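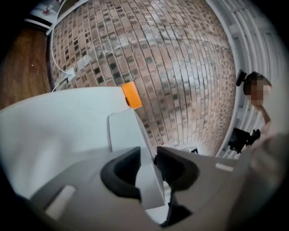
A large white panel and a small orange block.

Keeping white white: Ludger Thiele on paint, yellowing and measurement

Ludger Thiele has worked on white paint for 26 years, the last nine of them at Verisis, a coatings laboratory in Prarville. Most of his work concerns one fault. A wall or a door is painted white, and some time later the owner says that it is no longer the white that was ordered. The laboratory is asked whether the owner is right and, if so, who should pay for repainting.

"The first question is always what they are comparing it with," Thiele says. "Usually it is a fresh touch-up next to the old paint, or the patch behind a picture that has been taken down. Both are valid comparisons, but they tell you different things."

With an oil-based alkyd paint, the patch behind the picture is often the yellower one. Alkyds tend to yellow in the dark and bleach again in light, at least in part. The effect comes from the oil in the binder and is strongest where the oil is rich in linolenic acid, as linseed oil is. Thiele asks for the type of oil before he asks for anything else. Water-based acrylics yellow far less, and when one of them does, he looks first for something deposited on the surface or migrating from underneath: nicotine, cooking residue, tannin from a wood substrate, or the plasticizer in a sealant.

"People blame the pigment. Titanium dioxide doesn't turn yellow on a wall. What changes is the material holding it, or what has landed on top."

The laboratory stores 2216 reference panels in closed cabinets, each cut in two. One half stays in the dark and the other is kept under indirect daylight. Panels are measured every September. Thiele inherited the system from a predecessor who had used card in place of metal for the earliest pieces, and those have been withdrawn from the comparison. The card yellowed along with the paint, and thin coats let some of that color through.

Measurement is done with a spectrophotometer made by Gestetti, and the results are converted to color coordinates. For whites, the value of most interest is b*, where a higher positive number means a yellower surface. A shift of half a unit is hard to see on a single wall. On two doors side by side it can be enough for a complaint.

"Gloss complicates it," he says. "If one door is satin and the other is matte, they can have the same pigment and the same b* with the gloss excluded, and the customer will still say they are different colors. They look different. The customer isn't wrong, but it isn't yellowing."

He is cautious about accelerated tests. A common request is for 1000 hours in a weathering cabinet, after which the client wants a figure in years. Thiele declines to give one. Strong lamps bleach the yellow that a dark hallway would have produced, so an alkyd may come out of the cabinet looking better than it went in. For interior whites he prefers a warm, dark oven with controlled humidity, followed by a period in daylight. He reports both readings.

"I had a client who was very pleased with his lamp results. The product was sold for the insides of closets."

Ammonia is another known cause. Vapor from some cleaning products, or from fresh latex paint applied on the walls of a room with alkyd trim, can yellow the trim within days. Thiele advises letting the walls dry with the windows open before the trim is painted.

The file he mentions most often is number 2654, which concerned the doors of an apartment building. The hinge side of each door had yellowed and the handle side had not. The contractor, Ichikawa, had used a single batch throughout, and the retained samples matched. The doors had been stacked for storage with the handle sides staggered outward, so that those edges received light and the rest did not. Verisis recommended leaving them exposed for several weeks before any decision on repainting. Most of the difference faded.

Asked what a homeowner should do before filing a complaint, Thiele gives a short procedure. Wash a small area with mild detergent and let it dry. Compare it by daylight from a north-facing window, with the lamps off. Hold a sheet of plain gray card beside it, "because white printer paper is full of brightener and makes every wall look dirty." Write down the product name and the batch number from the can.

"Almost everyone has thrown the can away," he says. "Keep the lid, at least. The lid usually has a dried ring of the paint on it, and I can measure that."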